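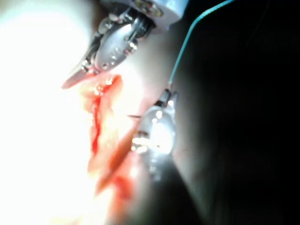

図1　手術用器具の関節部と先端（先端の下は組織の上端）

ひげトリマー Cumavis 299　取扱説明書
第3章　初回の準備と刃の調整

本章では、開梱後に行う充電、刃の取り付け、刃の隙間調整、コームの装着および試し刈りの手順を説明します。理容所で業務用として使用する場合は、本章の作業を終えてから「衛生管理」の章に進んでください。家庭で使用する場合も手順は同じです。

準備するもの
・本体
・充電台および電源アダプター
・替刃（固定刃と可動刃の組）
・コーム 2 mm、3 mm
・調整用ドライバー
・刃用オイル
・掃除用ブラシ

調整用ドライバーは充電台の底面に収納されています。市販のドライバーを使用すると、ねじの溝をつぶすことがあります。

充電する

1. 充電台を水平で乾いた場所に置きます。洗髪台の縁、シャンプー用の棚、蒸しタオル器の上には置かないでください。
2. 電源アダプターのプラグを充電台の背面に差し込みます。
3. アダプターをAC 100 Vのコンセントに接続します。
4. 本体のスイッチが「切」の位置にあることを確認し、刃を上にして充電台に立てます。表示灯が橙色に点灯します。
5. 表示灯が緑色に変わるまで待ちます。初回は3時間かかります。

注記：表示灯が点灯しない場合は、本体を一度持ち上げ、底面の端子を乾いた布で拭いてから立て直してください。
注記：長期間保管したあとの本体は、表示灯が点灯するまでに時間がかかることがあります。
注意：充電中は刃の取り外し、注油、ねじの調整を行わないでください。

刃を取り付ける

出荷時の刃には防錆油が塗布されています。取り付け前に乾いた布で拭き取ってください。

1. 本体を充電台から外し、スイッチを「切」にします。
2. 誤作動防止用のロックを右に回し、固定します。
3. 保護キャップをまっすぐ引き抜きます。
4. 可動刃の裏側にある溝を、本体の駆動ピンに合わせます。
5. 固定刃を上から重ね、ねじ穴の位置をそろえます。
6. 左右のねじを交互に仮締めします。片側だけを先に締め切らないでください。
7. 可動刃を指の腹で横に動かし、引っかかりがないことを確認します。このとき刃先に触れないでください。

注意：可動刃と固定刃は組で研磨されています。別の組の刃と入れ替えて使用しないでください。複数台を並べて使う店舗では、刃の裏面に油性ペンで本体の管理記号を書いておくと、清掃後の取り違えを防げます。

刃の隙間を調整する

固定刃と可動刃の刃先の段差を「隙間」と呼びます。隙間が小さいほど短く刈れますが、可動刃が皮膚に当たりやすくなります。

1. 仮締めした左右のねじを、固定刃が手で動く程度まで緩めます。
2. 明るい場所で刃を真横から見ます。
3. 可動刃の刃先が固定刃の刃先より必ず内側になるように、固定刃の位置を決めます。
4. 左右の段差が等しいことを確認します。傾いている場合は、段差の小さい側の固定刃をわずかに前へ出します。
5. 固定刃を親指で押さえたまま、左右のねじを交互に本締めします。
6. もう一度真横から見て、締め付けによるずれがないことを確認します。

警告：可動刃の刃先が固定刃より前に出た状態、またはそろった状態で使用しないでください。皮膚を切るおそれがあります。

注油する

1. 刃を下に向け、刃先の左端、中央、右端にオイルを1滴ずつ差します。
2. ロックを解除し、スイッチを「入」にして数秒間運転します。
3. スイッチを「切」にし、余分なオイルを布で拭き取ります。

植物油、整髪用オイル、ひげ用オイルは刃の潤滑に使用できません。使用した場合は刃を外し、「お手入れ」の章に従って洗浄してください。

コームを装着する

コームの側面に刈り高さが刻印されています。初めての方の施術では3 mmから始め、仕上がりを見て2 mmに替えてください。

1. スイッチが「切」であることを確認します。
2. コームの先端側を固定刃に掛けます。
3. 後端を「カチッ」と音がするまで押し込みます。
4. コームを軽く前後に揺らし、浮きがないことを確認します。

注記：口ひげの輪郭、もみあげの際、首すじの仕上げではコームを外します。コームを外した状態では、刃を皮膚に対して寝かせて当ててください。
注意：歯の欠けたコームは使用しないでください。

試し刈り

1. ひげをブラシで毛流れの方向に整えます。ぬれている場合は乾かします。
2. 3 mmのコームを装着し、頬の外側から顎に向かって、毛流れに沿ってゆっくり動かします。
3. 毛が引っ張られる感じがある場合は直ちに停止し、隙間の左右差と注油の状態を点検します。
4. 刈り残しが筋状に出る場合は、コームの浮きを点検します。
5. 問題がなければ、毛流れと逆の方向に動かして長さをそろえます。

皮膚に傷、湿疹、日焼けによる炎症がある部位には使用しないでください。運転中に本体が熱くなったときは使用を中止し、冷めてから刃の当たりを確認します。

店舗モードの登録（業務用のみ）

予約管理ソフト Tutora を導入している店舗では、本体の稼働時間を顧客カルテと合わせて記録できます。登録しなくても本体の機能に制限はありません。

1. 充電台の通信ボタンを、表示灯が青色に点滅するまで押し続けます。
2. Tutora の設定画面で「機器」を開き、「追加」を選びます。
3. 一覧から「Cumavis 299」を選び、担当者名を入力します。
4. 表示灯が青色の点灯に変わったら、通信ボタンを短く押して終了します。

稼働時間は、本体を充電台に戻したときに送信されます。充電量がほぼ100%の状態でも、送信が終わるまで本体を持ち上げないでください。担当者名を変更するときは、一覧から機器を削除し、手順1からやり直します。

替刃の注文および調整の依頼は、Butemberg 修理受付係（担当：Manouchehr Moradi）までご連絡ください。依頼の際は、本体底面の製造番号と、刃の裏面の刻印をお知らせください。

次章：お手入れと刃の保管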